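Speaker notes, county civics forum, session two
"Who gets to change the voting rules, and who checks?"
Ayanda Ndlovu

Opening (keep it short)

Thank Alois Bachmann for the intro. Say up front that I don't work for either side of the ballot measure and that I've been called a shill for both.

The claim we keep hearing: move the city council from at-large seats to districts and you get better local government. Ask for hands. Who believes it? Who believes it because they read something, and who because it sounds right?

My position is that districts might help. I want to see who drew them first.

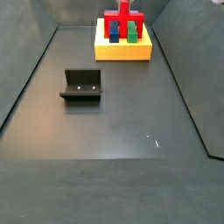 Part 1. What the measure says

Read the first paragraph of the text aloud. Slowly. Most people in the room will have seen the mailer and not the measure.

The measure creates 5 districts. It doesn't say where the lines go. That gets handed to a panel picked by the sitting council, and the council can send the map back as many times as it likes. Pause there.

Supporters call this panel independent. I'd like to know what the word is doing. Members can't be current officeholders, fine. They can be former officeholders, campaign staff, or somebody's brother-in-law. I checked the text for a rule against that and found none.

If someone brings up the Himby map: yes, Himby went to districts, and yes, more people ran the first time. Two of the new seats had one name on the ballot the next time around. Supporters stop the story after year one.
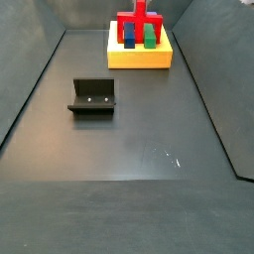
Then the turnout number. The mailer says turnout in Himby rose by 21 percent. It rose in a November with a governor's race at the top of the ticket. The election it's compared with was a spring one with nothing else on the ballot. I'm not saying districts did nothing. I'm saying this number can't tell you, and whoever put it on the mailer should have known that.

Drink some water. I rushed this part last time.

Part 2. The hearings

Lợi Phan pulled the sign-in sheets. 38 people spoke over the whole run of hearings. The final report says the plan reflects "broad community input." The city has one library branch that gets more visitors than that before lunch.

There was also the online survey, 879 responses. It never asked for an address. Could be residents. Could be anyone with the link. When Liên Mạc asked the clerk's office how they screened out repeats, the answer was that they trusted people.

Don't get sarcastic here. The clerk's office is short-staffed and they did answer her email. 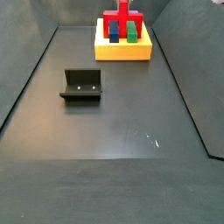 Part 3. The other side isn't off the hook

The "no" campaign says districts will split the city into warring neighborhoods. What's the evidence? They name Cherkaoui and Skirovis, two wards on the east side that fought over a bus depot. That fight happened under the at-large system. So I don't see how it counts against districts.

They also say the switch will cost too much, and they won't give a figure. I asked twice. Ladi Aliyu asked once, in writing, and got back a flyer.
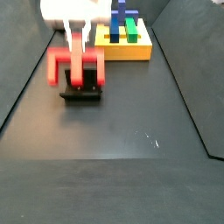
And the at-large council has its own map problem, it just doesn't look like one. Four of the current members live within walking distance of Flarov Park. Maybe voters like it that way. Maybe campaigning across the whole city costs so much that only certain people try. I don't know which, and I'd be wary of a speaker who says they do.

Part 4. Questions to take to the next hearing

Who picks the panel, and who can remove someone from it?
Will draft maps be posted before the vote on them, and for how long?
What happens if the council keeps sending the map back?
Where did the turnout number come from?

If there's time, read the two ballot summaries side by side, city version and campaign version, and let people spot the missing words themselves.

Q and A

Someone will ask how I'm voting. Answer: undecided, leaning no unless the panel rules change. Take the back rows first, they got skipped at session one. Sign-up sheet for the hearing is by the door.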